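Bridik pull-on lounge short, taupe brown
Hinura Home & Sleepwear / Lounge / Bottoms

In stock. Sizes S to XXL. XS is gone and not coming back till August, sorry.

Soft plain brown, sort of a taupe. No print, no logo, no drawstring to lose in the wash. Stitched waistband, elastic inside it. Made for us by Ekwueme, same people who do the sleep tees.

What it is

House shorts. Roomy ones. You can sleep in them, do the breakfast in them, take the trash out in them and nobody on the street will look twice. Cut wide through the leg on purpose. If you like a closer fit go down a size, most people do not.

Fabric is a brushed cotton knit, mid weight. Goes limp and nice after a couple of washes. Straight out of the bag it feels a bit stiffer, give it time.

Details

Color: taupe brown (the old listing said "mocha", same dye, we just got tired of explaining it)
Waist: elastic, covered, stitched down so it doesnt roll
Pockets: 2, side seam, deep enough for a phone
Rise: high
Leg: wide, plain hem
Label: printed inside the back, nothing scratchy

Sizing

Size by your waist, not by your jeans. Jeans lie. Measure over underwear, tape snug but not tight.

Between sizes, take the bigger one. Tall people, length is the same on all sizes, so look at the waist only. XXL has extra room in the seat, pattern was redrawn for it in the spring after a lot of you wrote in.

If the first pair is wrong we swap it once for free. Keep the bag, put the slip back in, drop it at the Nustemdale counter or mail it.

Color on your screen

Phones show this brown every which way. Some look pink, some look gray. Easiest is to put it next to something bright and see how it sits. On the light blue stripe blanket, the monkey one with the big red mouths, it goes properly brown with a little gray in it. Next to white sheets it looks darker.

It creases. Soft cotton creases. Lay it down any old way and you get long soft folds across it, shake it out and wear it, body heat does the rest. We dont iron ours.
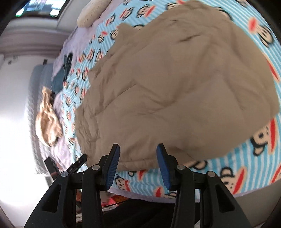 Rodel Dagdag: Creases yes, but they drop out fast. I hang mine over the shower rail at night and by the morning it's fine. What I would say is the waistband holds its shape much better than the old gray pair, that one went wavy on me in no time. Got the large, should maybe have got the medium but I like the room.

Thanks Rodel. The gray pair had a thinner elastic, that's the difference. New one is wider and is stitched through. If anyone still has a gray pair with a wavy waist, write to us, there are a few replacements left in M and L.

Washing

Cold or warm, with darks. First wash on its own please, the brown lets a bit of color go, after that no trouble.

Inside out if you remember. Skip the fabric softener, it makes the brushed side go flat and kind of slick.

Tumble low or hang. High heat will kill the elastic. Not right away but it will.

No bleach. Stain remover is ok on the hem and legs, test inside the waistband first.

Folding, since people ask: lay it face down, fold one leg over the other, tuck the rise in so you have a straight edge, then fold up from the hem. Two folds is enough for a drawer, three for a suitcase. Or throw it in the drawer. Its shorts.

Packs

Single pair
Pack of 2, same size, brown only
Pack of 4, same size, brown only, ships in one bag

No mixed sizes in a pack. We tried it, the picking got messed up every time and Babatunde Babalola in the stock room has asked us very nicely to never do it again.

Goes with

Ekwueme sleep tee, oatmeal or black
Hinura long robe (check the length, the robe runs long)
Bed socks, any

Kids version? Not yet. Maybe. There's a sample being passed around the office and the waist is too tight on it, so back it goes.

Questions we got

Mehrangiz Babaei wanted to know if the pockets show when you sit. A little. They lie flat when standing, gape a bit sitting down, more so with a phone in.

Can they go outside for real, like to the store? We do. Up to you.

Is the brown see-through? No. Checked in daylight by the window, several sizes.

Do they shrink? A bit in length on the first warm wash, hardly anything after. Waist stays put. Wash cold if you're already short on length.

Oluwatosin Ezeani asked for a drawstring version. It's on the list. Would be a seperate item, this one stays plain.

Can you hem them shorter? Sure, any tailor, or do it yourself with a stretch stitch. We can't take back hemmed pairs though.

Shipping and pickup

Orders in before noon go out the same day. Packs of 4 can take a day more when the bags run out. Pickup at Nustemdale from 5 in the afternoon, bring the order number, phone screen is fine.

Returns: unworn, tags on. Try them on over underwear. If the bag is torn thats ok, tape it up.

Faulty stitching at the waist or hem, doesn't matter if it's been washed, send us a photo of the bad bit and we sort it. Ask for Chukwuemeka Haruna, or just reply to the order email, same inbox.

Last restock note: M and XL are in full, L is low, next delivery has all sizes except XS.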